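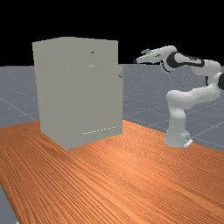 Gray cabinet, small dark pull near the top

From: Vidar Engström
To: Latska Home Sewing list
Date: 23rd June
Subject: Re: storing fabric without the creases

On folding versus rolling, Imum wrote:
> I have 11 bolts' worth of cotton and linen in
> the spare room and every time I pull a piece out
> it has a hard crease down the middle. Washing
> doesn't shift it. Do you all roll yours? And what
> do you keep it in? Mine is on open shelves by the
> window and I'm starting to see faded edges.

Oh, I feel your pain on the creases! I went through this a couple of years ago with a big piece of navy linen (meant for curtains, still not curtains) and I ended up cutting around the fold line, which hurt.

I roll the linen now and fold everything else. The tubes come from the carpet place on Lindqvist Street, they give them away if you ask before closing. Wrap the tube in an old pillowcase first - bare cardboard left a yellow mark on some white lawn of mine and it never came out. For the cottons I refold them in August, in thirds one year and in half the next, so the crease never sits in the same spot for too long.

For the one you already have, try a spray of half white vinegar and half water, then a hot iron through a damp cloth. Test a corner first, especially on anything dark. It took me 3 goes on the linen and you can still find the line if you know where to look.

As for the fading, get it off those shelves, or at least hang a sheet over the front until you sort something out! A plain closed cabinet does the job and it doesn't have to be pretty. Shallow drawers are nice for fat quarters and interfacing, but yardage wants depth. Measure your folded pieces before you buy anything (I didn't, and had to refold the lot).

Is anyone else going to the Cerkis remnant sale, by the way? I've promised my wife I'm only going for zippers. We'll see.

Vidar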